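Gitau Makokha
@gmakokha
06/03/2026

Notes on badminton string tension loss, from the club log. 156 string jobs, all on the same Gratell electronic machine, all checked with the same meter.

1/ Tension starts dropping as soon as the clamps come off. Most of the loss happens in the first day. A racket measured on the bench and again the next morning gives two different numbers, and the second is the one to write down.

2/ Pre-stretch reduces the early drop. It also makes the bed feel stiffer. Players who ask for 24 lb with pre-stretch usually mean 25 without.
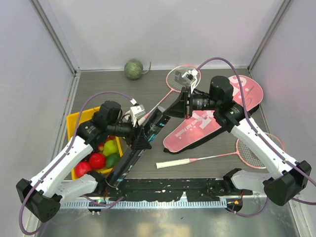
Pink frame, white string.

3/ Heat matters more than play for rackets that sit in cars. Otis Nguyen-Tran left one in a trunk through January and it held fine. Summer is another story.

4/ Thin string breaks sooner but does not lose tension faster in my log. I expected it to. The sample for thin string is 11 rackets, so treat that as weak.

5/ Mishits near the top of the head break string early. Grommets do the rest. Check them for sharp edges before restringing, and replace the worn ones singly.

6/ Cut broken string out right away, center first, working outward. Uneven load bends the frame.

7/ Spreadsheet goes up when Nafula Lyimo finishes checking the meter readings.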